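Going Soft on Bananas
Last updated: June 11, 2021
Print | E-mail

I used to be a green-banana person, and I've come round so completely that my freezer now has a drawer for the black ones.

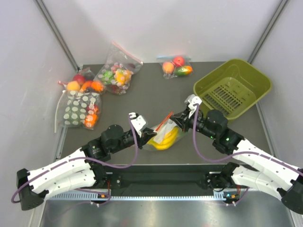
The great ripening row

It started with my neighbour Mayu Yoshida, who moved in last November and left a loaf on my step. Three bananas, no nuts, far too much ginger — I ate it standing up in the hall! I asked for the recipe and got a lecture instead (a kind one) about how I'd been baking with fruit that wasn't ready.

So I went to see Yasuo Sugiyama, who has run the fruit stall at Danzer market for 20 years. He keeps his bananas well away from the apples and sells the spotty ones off cheap after lunch. "Wait until you're nearly embarrassed by them," he told me.

I've now baked 7 loaves since Easter, and the best had a spoonful of black treacle in it. The worst had courgette. My sister still eats hers barely yellow, on toast, with salt, and we've agreed not to discuss it at meals.

Reader comments

Stovudov: Salt on toast sounds lovely, your sister is right.

Jan in the hills: How long do they keep in the freezer? Mine go in with the skins on and it's a right job getting them off.

Trandent10: Courgette?? Why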